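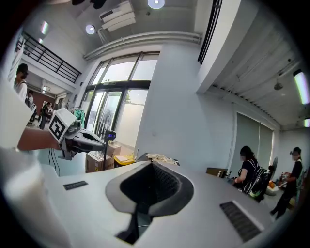 Who can take part in the Kimaro study? Anyone 18 or over who can stand comfortably for an hour at a stretch and use both hands. Left-handed people are very welcome, and you need no background in robotics, coding or anything close to it.

We are the manipulation learning group at Cuvura, and we're looking for people to come to our Bakport site in January and handle cloth. Shirts, towels, scarves, pillowcases - the stuff everybody deals with at home and machines still find so hard! You would work with one hand-held gripper in each hand, picking up, spreading, folding and putting away, while the grippers record how they move.

Why we're excited

Our last paper compared two ways of teaching the same folding policy. One version learned from a single expert who did everything the same tidy way. The other learned from 7 people who had never used the grippers before and who each had their own habits. Both got 206 demonstrations. We expected the expert's version to win easily, and on flat towels it did. On crumpled clothes, though, the mixed group's version came out ahead, and it was far better at trying again after a bad grasp. People fumble, let go, shake the thing out and start over, and the policy picked that up from them.

So now we want to know which part of that matters. Is it the variety of people, or is it the mistakes? The new study, which we call Rekis, is set up to pull the two apart, and we can't do it without a lot of different hands.

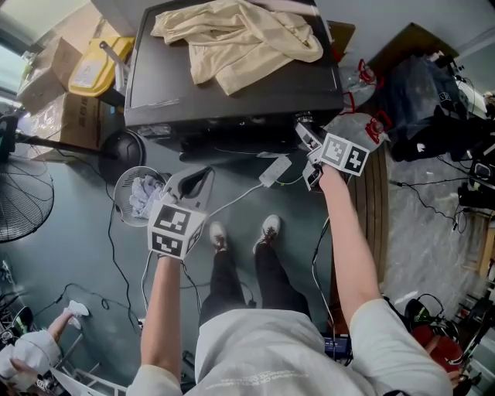 What happens if I drop something or fold it badly? Leave it where it lands, then pick it up with the grippers and carry on. Those recordings are kept and used along with the rest, and your pay is the same whatever the fold looks like.

What you would do

You come in for 2 sessions on separate days. The first starts with a practice round with Kibet Mfinanga, who runs the recordings and will adjust the grips to your hands. After that you work through 6 short tasks, with a break whenever you want one. The second session repeats the tasks with different garments (some of them really slippery, be warned).

Wear shoes you can stand in and sleeves you can push up. Travel within the city is paid back, and the hourly rate is in the information sheet we send before you agree to anything. You can stop at any point and ask for your recordings to be deleted.

To sign up, write to Oduor Wanyama through the contact form on the Rekis page. Tell us which hand you write with and whether mornings or afternoons suit you better.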